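May, evening

Up at 5 to get the early bus to Willadbridge. It rained all the way and the windows fogged, so I slept for most of it and woke up at the Lenihan stop with a stiff neck. Coffee from the machine at the station. It took my coins twice.

Spent the morning on the glove pattern. The trouble is still the thumb. I cut the gusset on the Breslow pattern again, a little longer this time, and it pulled across the palm as soon as I made a fist. The fingers are fine. The fourchettes went in without puckering, even on the little finger, which has been giving me grief for weeks. But the thumb sits too far forward and I don't want to hide that with a stretchier leather.

Lunch at my desk - cheese and the end of the rye bread. Read the old Flasier cutting notes while I ate. They set the thumb hole lower than I do and angle it toward the wrist. The handwriting is terrible and one page has been wet at some point, but the measurements can be read if you hold it up to the lamp.
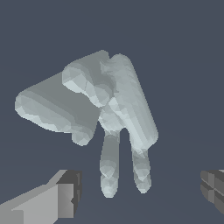

Faceted hand-shaped object between two gripper fingers

After lunch I drew the thumb hole again, 3 millimeters lower, and tilted it the way the notes have it. Cut a trial in cheap sheepskin so as not to waste the good piece. Stitched only the thumb and the side seam and left the fingers open. It was better. I could hold a pencil without the seam digging in, though there was still a fold at the base when I spread my hand. I think that one is down to the skin, which has more stretch across than I allowed for.

The good leather came in the afternoon mail. The color is darker than the sample card, closer to walnut than tan. I'm keeping it. Sending it back would cost me 40 dollars and most of the month, and brown is brown.

Class in the evening. We did damping and stretching, and I ran out of clean towels before the end. The sewing machine by the door is skipping stitches again. I changed the needle and it went on skipping, so I put a note on it and moved everyone over to hand sewing, which they needed to practice in any case.

Missed the first bus home and waited in the shelter. Wrote a list on the back of an envelope:

waxed thread, the thin one
glover's needles
ask about the machine
phone the dentist
milk

Home late. Soup, then bed. Tomorrow I'll cut the left hand.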